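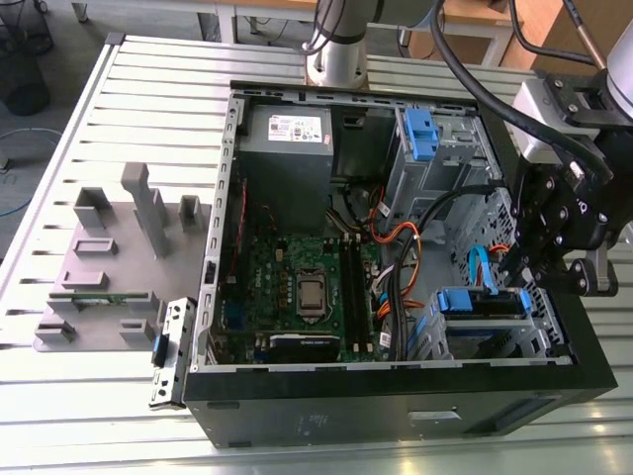
What is in this set?
Notes and pictures from stripping and refitting office desktop towers, side cover off, one machine at a time. There are 2,444 pictures in all, plus a plain text notes file for each machine.

castton-towers README

Maintained by Citlali Figueroa, Livport bench. Last touched in November, mostly typo fixes (not all of them, sorry).

What it covers

Used towers out of the Adeleke offices. 18 machines. Each one gets opened, checked, parts pulled and refitted, closed up again. We wanted one place to look up how a case is laid out inside before somebody starts tugging on cables. Parts that show up most:

power supply
motherboard, processor in the socket, cooler off
memory slots
expansion card along the bottom of the board
drive bay with the blue latch
hard disk, 3.5-inch
cable bundles, the power ones and the thin data ones

Folder layout

towers/ one folder per machine, numbered
notes/ same numbers, .txt
parts.csv one row per part pulled
skip.txt pictures with a known problem, leave these out

parts.csv columns: machine, part, slot, condition, action, note. "slot" is blank for anything that isn't in a slot. "action" is one of keep, swap, scrap. A few early rows say "toss" — same as scrap, will get merged.

Order of work

1. Power cord out, hold the button for a few seconds, case down on its side.
2. Side cover off. Cover goes under the table, not on it.
3. Look at the memory. Open the latches at the ends of the slot before lifting a stick, both ends on boards that have two. Green board, black slots on most of this batch, so check the light is good enough to see the latch ends.
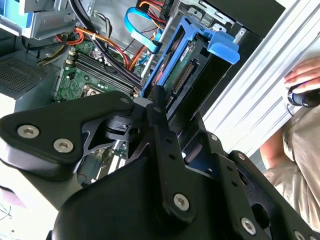
4. Drives. Data cable first, then power. Pull by the connector, never by the wire. Write the capacity in parts.csv before the drive goes anywhere.
5. Processor stays in its socket unless the notes say otherwise. Old paste wiped off with a lint free cloth.
6. Cables tucked back clear of the board. Cover on last.

Drives

Capacity comes off the label. If the label is gone the row says unknown, please dont guess from the model of the tower. Serial numbers are not in the csv. Wiping happens at Grineo and is logged there, so nothing here tells you if a drive is clean.
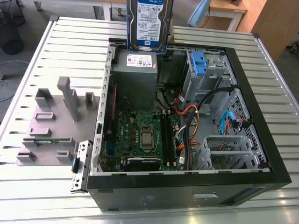

Can a drive go straight back into the same bay?
Usually it can, as long as the bay latch still clicks and the screws or rails came out with it. Rails get lost a lot. Check the tray on the shelf, then mark "rails missing" in the note column.

Labels and part names

One name per part, lower case. psu, board, cpu, ram, card, drive, bay, cable. "card" is any expansion card, the csv doesn't split graphics from the rest yet. "cable" is also too broad and I know it. Machines done at the start have long free text notes, later ones are short because we were behind.

Known problems

Slatted metal table, so glare on bright days. Affects the edges more than the inside of the case.
Nearly 60 pictures are duplicates, listed in skip.txt.
Machine 7 has no notes file.
Condition is one person's opinion. Mine mostly.
Small print on power supply labels is often not readable — don't rely on it for wattage.
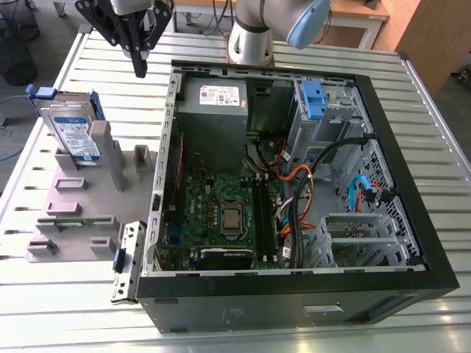

Tower on its side with the cover off, drive cage and blue latch at upper right.

Size and use

First 2,000 pictures are sorted by machine, the rest are in towers/unsorted until I get to them. Fine to use for training new bench people, guides, part spotting, whatever. Put the Castton name on it if you pass it along.

Fixes

Send corrections to Citlali at the Livport bench. Machine number and row please, not just "the ram one is wrong". Renaming of toss to scrap is next, then the unsorted foldr.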